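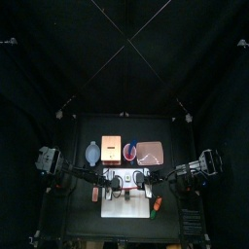

Bandomcombe, Thu 20 June

The small things table

This page belongs to the small things table at the Bandomcombe household fair. The table is for items that fit in one hand or close to it: cups, pots, little boxes, trays, and bits of electrical kit that people want looked at before they pass them on. Larger goods are on the Opoku page.

The back row has a pale blue plastic pot on the left, then a copper-coloured box with a slot in the front, a pink cup with a blue utensil standing in it, and a pink see-through tray with rounded corners. The white board in the middle holds a panel edged in red, with a small square button.

Notes on the pieces

Blue pot. Rounded, with small handles. Plastic pots go for 200 pence each. Please bring your own bag.

Copper-coloured box. Listed as lot 583. The dark slot runs across the front face and there is a small dot below it. We have no papers for this one, so if you know the maker, write to the Plernatik desk.

Pink cup. Sold with the blue utensil – we don't split sets.

Pink tray. Square, and a good size for keys or loose change on a hall shelf. There is a faint curved white line in it, so look it over before you pay.

Panel with the red border. Not for sale yet. It goes on the list once the button and the cables have been checked. The dark grey block on the same board is listed separately.

Smaller items. The bits and pieces around the board are sold by the handful and are not listed one by one.

Collecting

Reserved items are kept for three days and then go back on the table. The Drernummont hall has parking at the side, and the door nearest the road is the one to use. The lane floods after heavy rain, so check before you set off.

The fair raised 600 pounds last November, and the money went on new shelving for the hall. The next set of pictures will be the glassware.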